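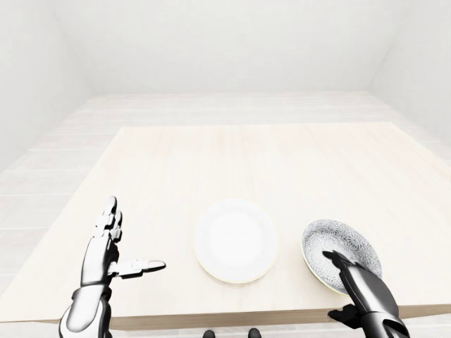
両手操作ソフトウェア Clostari 作業ギャラリー

このページには、Clostariの開発の様子を集めています。Clostariは、二本の腕と手を持つロボットのための動作計画と制御のソフトウェアです。私たちはPloltodhamの研究室で、主にシミュレーションを使って開発しています。
説明文はLuana Dantasが日本語で書きました。日本語は私の母語ではありませんので、不自然な表現がありましたらお知らせください。専門用語は、できるだけ公開文書の用語集に合わせています。

食器の場面

白い皿と花柄の浅い鉢
木目のテーブルに二つの食器が置かれた場面です。右手の指が傾いた鉢の内側に触れ、親指は鉢の縁の下の側にあります。左手は開いたままで、皿には触れていません。
開発の中では、この場面を「661番」と呼んでいます。番号は場面の登録順で、難しさの順番ではありません。

鉢の縁と指の接触
鉢を傾けるとき、計画器は指先の接触点と親指の接触点を一つの組として扱います。以前の版では指ごとに別々に計画していたので、途中で力の向きが合わなくなることがよくありました。

左手の待機姿勢
片手だけを使う作業でも、もう片方の手の姿勢を決めなければなりません。現在の版では、待機中の手を「次に使うかもしれない物」の近くに置く費用関数を入れています。この項の重みは、まだ手で調整しています。

テーブルの手前の縁
食器が縁に近いと、親指を下から入れる空間ができます。反対に、少しの誤差で物が落ちやすくなります。計画器の設定ファイルでは、縁からの余裕を table_margin という名前で指定します。

何も置いていない白い部屋
部屋に家具や模様を加えた版もありますが、制御の不具合を調べるときは一番単純な部屋に戻します。描画が速く、影も薄いので、指と食器の境目を確認しやすいです。

認識

Marchandの入力と出力
Marchandは私たちの認識モジュールの名前です。色画像と奥行きを受け取り、物体ごとの姿勢と、その姿勢の信頼度を返します。計画器は信頼度が低い物体に近づくとき、手の速度を下げます。

模様のある食器
細かい模様は特徴点が多く、姿勢の推定に有利だと思っていました。しかし、同じ形の花びらが繰り返される模様では、回転の向きを間違えることがあります。Rafferty Lindgrenが対称性の扱いを書き直して、この間違いはかなり減りました。

無地の食器
白い皿は回転の向きを決める必要がありません。その代わり、中心の位置がずれやすいです。縁の線だけを使って楕円を当てはめる処理を、別の段階として追加しました。

指で隠れた部分
手が物体の上に来ると、見える部分が少なくなります。Marchandは隠れた部分の推定値を返しますが、計画器の側では、最後によく見えたときの値と混ぜて使います。混ぜる割合についてはHanna Wysockaのメモを読んでください(公開文書の「遮蔽」の節にあります)。

光沢のある表面
シミュレーションの奥行きはきれいすぎるので、光沢のある面にだけ欠損を加えています。欠損の形は、Umumcombeの実験室で取った記録から作りました。一様な雑音を加えたときより、実機での動作に近くなりました。

動作計画

候補の軌道
一回の計画で、候補の軌道を70本作ります。その中から衝突するものを除き、残ったものを関節の余裕と所要時間で並べます。表示ツールでは、除かれた軌道も薄い線で見ることができます。

肘の向き
手先の位置が同じでも、肘の向きはいろいろ選べます。左右の肘が近すぎる候補は、次の動作に移るときに困ることが多いので、早い段階で順位を下げます。

持ち替えの計画
右手から左手へ鉢を渡す計画です。両手が同時に物を持つ時間が必要ですが、長くすると内部の力が大きくなります。Genowefa Krawczykの提案で、この時間を計画の変数に入れました。固定値のときよりも計画時間は長くなりましたが、失敗の理由を説明しやすくなりました。

計画の打ち切り
時間内に良い候補が見つからない場合は、手を元の場所に戻す動作を返します。初期の版ではエラーだけを返していたので、上位のプログラムを書く人がとても困りました。申し訳なかったと思います。

計画木の表示
木の枝を時間順に再生する機能です。最初はデバッグのために作りましたが、今では新しい人に計画器を説明するときに一番よく使っています。

制御

力と位置の切り替え
指が食器に触れるまでは位置制御で、触れた後は力の目標を加えます。切り替えの瞬間に小さな振動が出る問題があり、八月に補間の方法を変えました。グラフの縦軸は指先の力です。

指先の力の上限
陶器を想定した場面では、上限を低く設定しています。上限に達したとき、制御器は力を増やさず、手首の角度を変えることを計画器に求めます。

左右で違うモデルファイル
Clostariは左右の腕が同じであることを前提にしません。質量、摩擦、関節の範囲はそれぞれのファイルから読みます。片方のファイルをコピーして符号だけを変える方法は、お勧めしません。私も一度これをして、親指の可動範囲を探すのに午後の時間を全部使いました。

通信の遅れ
認識の結果が遅れて届く状況を再現する試験です。3周期までの遅れでは動作を続け、それより長い遅れでは手を止めます。この値は設定で変更できますが、変更する前に停止距離の試験をもう一度行ってください。

停止ボタンの試験
どの動作の途中でも、停止の命令を受けたら物を持ったまま静止します。指を開く動作は自動では行いません。

道具

場面エディタ
食器の位置と傾きを画面で動かして、そのまま試験として保存できます。保存形式は普通のテキストですので、差分を読むことができます。Gleice Guimarãesが作った「縁に合わせる」ボタンは、小さい機能ですが毎日使っています。

記録の再生
カメラの画像、関節の値、計画器の内部状態を同じ時間軸で再生します。早送りのときに力のグラフだけが遅れる不具合が残っています。修正は次の版に入る予定です。

夜間の試験
登録した場面を夜に自動で実行し、朝の八時に結果の表を作ります。失敗した場面では、失敗の直前から5秒間の記録だけを残します。全部を残していた時期は、保存場所がすぐにいっぱいになりました。

失敗の分類
失敗を「認識」「計画」「制御」「分からない」に分けます。「分からない」は恥ずかしい分類ではありませんので、迷ったらここに入れてください。後で誰かが理由を見つけることもあります。

乱数の種
同じ場面で結果が変わるときは、報告に乱数の種を書いてください。種がない報告は再現がとても難しいです。表示ツールの右下に種の値が出ますので、そこからコピーできます。

Umumcombeの実験室との比較

同じ計画を実機で
シミュレーションで作った計画をUmumcombeに送り、実機で実行した結果と重ねた図です。手首の動きはよく合いますが、指の最後の閉じ方にはまだ差があります。

摩擦の値
食器の縁の摩擦を実機の記録から推定しました。縁と内側で値が違うので、今は一つの食器に複数の摩擦の値を設定できるようにしています。

食器の変形と割れ
Clostariでは食器を剛体として扱い、割れることは計算しません。割れる可能性を調べたいというお問い合わせをときどきいただきますが、今のところ対応の予定はありません。

利用について

このページの画像と説明文は、授業や発表で自由に使っていただけます。そのときは「Clostari開発チーム」と書いてください。大きいサイズの画像が必要な方は、場面の番号を書いて連絡フォームからお申し込みください。
説明文の日本語を直してくださったHanna Wysockaさんに感謝します。残っている間違いは私の責任です。

関連ページ
Clostari 設定ファイルの書き方
Marchand 認識モジュールの概要
場面エディタの使い方
既知の不具合の一覧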